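Teaching by Hand: A Conversation with Ferhat Karaca

We use cookies to improve your visit. By continuing to read you accept our cookie policy. Accept | Settings 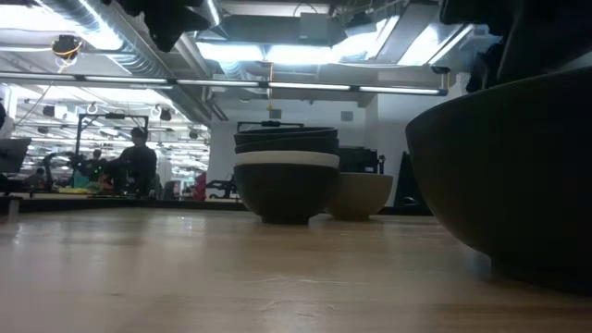 Ferhat Karaca has spent four years showing robots how to handle dishes, and he says he is still not tired of it. He leads the demonstration team at Witden, where people sit or stand at workstations for most of the day and guide robot arms through small household tasks. I spoke with him in November, after the morning shift had finished its first round.

"Bowls are a very good teacher," he told me. "Everybody thinks a bowl is easy. You pick it up, you put it in the other bowl. But the robot must decide where to hold the rim, and how deep one finger can go inside before it touches the bottom. With your own hand you never ask this question."

Before Witden he worked at Sezer, a small company that made packing machines. There he programmed each movement as a list of positions. When a box came two centimeters too far to the left, the machine closed on air and somebody had to walk over and stop it. He remembers this walking very well.

Now he writes almost no positions. A person moves the arms by remote control, the cameras and the joints are recorded, and later a model is trained on the recordings. For some tasks his team prefers to take the arm directly and lead it by hand. I asked him how he chooses between the two.

"If the task needs force, I like to lead by hand, because I feel the weight of the arm and the contact together," he said. "If the task needs two arms, then remote control. I have only two hands myself, and I cannot hold two heavy arms and also think about bowls."

A new operator at Witden practices for 42 hours before the recordings are kept. Karaca used to allow less. The early recordings looked fine on the screen, he explained, but they were full of small hesitations. The arm would come near the rim, stop, go back a little and come again. The model learned this too, and for several weeks the robot approached every bowl like a shy person approaching a dog.

"I was angry with the robot, and then I watched my own demonstrations," he said. "It was me. I was the shy person."

Since then he has one rule for the operators, which is to make the mistake and then repair it without stopping the recording. If a bowl lands crooked on the stack, they should push it straight. He wants the model to see how a person recovers. From one set of 90 stacking demonstrations he kept 63, and among those he kept were many with a crooked bowl in the middle of the work. The ones he removed were mostly too slow, or the operator had changed the grip without any purpose.

The question of fingers came up often in our talk. The team tried a softer fingertip from a supplier called Benberg, and it held the rims well, but the operators did not like it. With the soft tip they could not judge on the monitor when the contact began. They returned to the harder one after a short trial. Karaca thinks this was the correct choice for teaching, although perhaps not for the final product.

I asked if the operators find the work boring. He thought about it for some time.

"Some days, yes. In the afternoon, after three o'clock, the demonstrations become worse, I can see it in the data. So we change the task. Whoever did bowls in the morning does cloths in the afternoon. Cloths are terrible, but at least they are different."

A second site in Fellcombe will open next year, and he will train the first operators there himself. He plans to give them dark bowls as well as light ones from the beginning, and to change the position of the stack between recordings. At the moment he is writing the instructions for them, and he has rewritten the page about gripping a rim so many times that he now asks new people to read it aloud to him while he follows it with the arm.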